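Strawberries: runners, straw and whether to bother with a second year

sobia_p
August already and my strawberry bed looks like a plate of spaghetti. I've got runners going over the edging, into the path, one has rooted itself in a crack by the water butt. I planted 14 bare-root plants last spring, got a decent bowl out of them this June and then basically ignored them while we were away.

So what do I do now? The leaflet that came with them says to cut everything right back after fruiting. My mum says never touch them. Also is it too late to peg some of these runners into pots? I'd like a few for my sister.

Sobia

chukwu_plot12
Not too late at all. Fill some little pots with any old compost, sit the baby plant on top and hold it down with a bent bit of wire. Don't snip it off the parent until it resists a gentle tug. I did a load last summer and only lost 2, both my own fault for forgetting to water.

As for cutting back, yes, I shear mine. Leave the crown alone and take the old leaves off a few inches above it. Looks brutal. New leaves come through before you've had time to regret it.

Chinyere

lindemann_lane
I disagree on the shearing, sorry Chinyere! It's fine if you do it straight after picking, but it's getting on a bit now and if it stays dry they'll sulk. I just pull off the brown leaves and anything spotty. Twelve years on the same plot and I've never taken shears to a strawberry.

chukwu_plot12
Each to their own, but where are you? We've had rain most nights up here so mine aren't going to sulk about anything. If yours is a dry garden I'd probably leave them as well.

lindemann_lane
Sandy soil, south facing, so yes, dry as a biscuit. Fair point.

anju_l
Can I butt in with a question about varieties? I want something that tastes of something. The ones I've got are huge and gorgeous and taste of cold water. Got them off a market stall with no label so I can't even tell you what to avoid. My daughter prefers the ones in her play kitchen, I think, and I'm starting to see why.

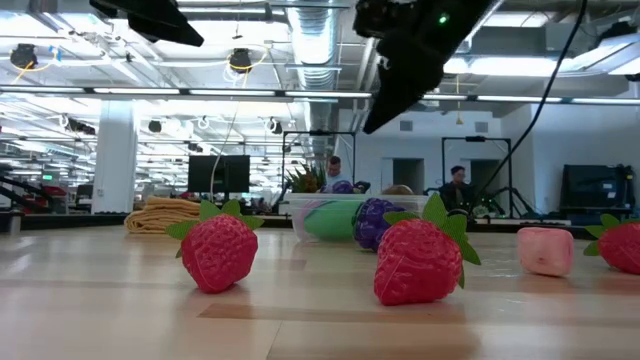
Best-looking crop in our house this year (the pink one's a new variety, very square)

sobia_p
Ha! Not a slug hole on them. I'll take a punnet.

AtifF
Anju, are you watering a lot once they start to colour? Big watery fruit can be the variety, but it can be the hose too. Ease off when they're turning red and leave them on the plant a day longer than you want to. I know, the blackbirds. Net them.

If you do want to replace them, try the little alpine ones along an edge. Tiny fruit and you'll never fill a bowl, but the smell when you walk past on a warm evening is lovely and they seed themselves about.

anju_l
Guilty on the hose. I was giving them a good soak every night at 7pm like clockwork. Will try being meaner next year before I chuck them. Alpines sound right up my street though, thank you Atif!

jingyi_t
Bit of a wet blanket here but I wouldn't move runners on to your sister unless the parents look really healthy. I took some from a neighbour and they were crinkly and stunted from day one, and then my good ones went the same way. Virus, probably. Cost me the whole bed.

chukwu_plot12
Oh, that's rotten luck. Worth saying though that first-year plants from a proper nursery should be clean enough. It's the ancient hand-me-down ones I'd be wary of.

jingyi_t
True, these were ancient. I'd still have a good look at the leaves first.

sobia_p
Just been out with a torch to look. Leaves are green and flat apart from some purply spots on the old ones, so I'll take those off and pot up the nicest runners at the weekend. No shears for now, mostly because I can't find them. Does anyone put straw down this early or do I wait till spring?

lindemann_lane
Spring, when the fruit starts to swell. Put it down now and you're just making beds for slugs.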